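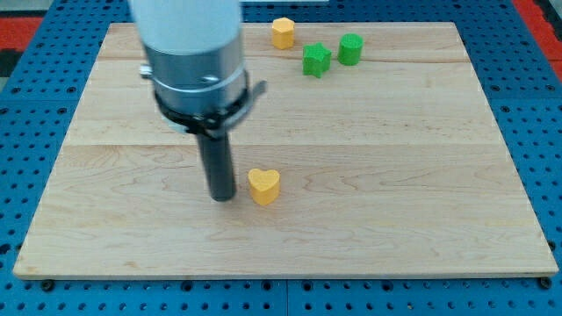
¿Quién sale ganando cuando una empresa automatiza un puesto de clasificación?

Depende de quién haga las cuentas y de qué apunte en ellas. Casi siempre las hace quien compró la máquina, y lo que suele apuntar son piezas por turno.

Tema 8. Automatización en el puesto de trabajo
Apuntes de clase, revisados el 18 de agosto de 2022

8.1 El caso Hulletti

Partimos de Hulletti, una planta que prepara juegos de piezas para material didáctico. Antes de la reforma, la sección de clasificado tenía 56 personas. La dirección presentó el proyecto, llamado Multer, con una frase que conviene copiar entera: «el robot se queda con lo repetitivo y la persona con lo interesante». En el informe posterior lo repetitivo ocupa once páginas. Lo interesante, un párrafo.

Para discutir en el aula basta un montaje pequeño: un brazo con una herramienta negra y cilíndrica, un tablero de madera clara y cuatro bloques de colores, un corazón y un hexágono amarillos, una estrella y un cilindro verdes. Queda mucha madera libre entre las piezas y la luz es pareja. Compárese con una caja de la planta en junio, con las piezas amontonadas y los pedidos cambiados a media mañana. Cuando un proveedor enseña una demostración, hay que preguntar primero quién ha colocado las cosas y cuánto tiempo le llevó.

8.2 El trabajo que no aparece

En Hulletti las tareas que llegaron con Multer fueron estas:
separar las piezas antes de que entren en la zona del brazo;
retirar las que el sistema rechaza y decidir qué se hace con ellas;
reiniciar tras una parada y anotar la causa en el parte;
avisar a mantenimiento y esperar.

Ninguna tenía categoría propia en el convenio de la planta. Se pagaron como clasificado, con el mismo plus de antes. En un solo mes se registraron 1061 paradas, casi todas resueltas por el operario de al lado en menos de un minuto. El informe las llama «microincidencias» y no las descuenta del rendimiento. ¿A quién se le cargan esos minutos?

8.3 El oficio

Una clasificadora con experiencia nota con los dedos un canto mal cortado. También sabe qué lote viene mal por la forma en que se apilan las cajas. Ese conocimiento no estaba escrito y el proyecto no previó recogerlo. A los operarios nuevos se les dio una formación de 60 minutos sobre la pantalla y ninguna sobre las piezas.

La empresa Rana, que instaló el sistema, sostiene que la fatiga de muñeca bajó. Puede ser. Los datos son de un cuestionario que pasó el propio encargado y no se preguntó por la vista ni por el aburrimiento, que en las entrevistas salen a cada rato.

8.4 Contraste: Trillstead

En Trillstead se compró un equipo parecido, pero la plantilla negoció antes el ritmo del brazo y el derecho a pararlo sin justificarlo. La producción subió menos de lo anunciado. Las bajas voluntarias también fueron menos. No saquen de aquí una ley general: son dos plantas, con productos distintos y sindicatos de fuerza muy desigual.

Para la próxima sesión

Traigan un folleto comercial de automatización y subrayen todos los verbos que no tienen sujeto humano. Redacten después una página sobre quién hace, en la práctica, lo que dicen esos verbos.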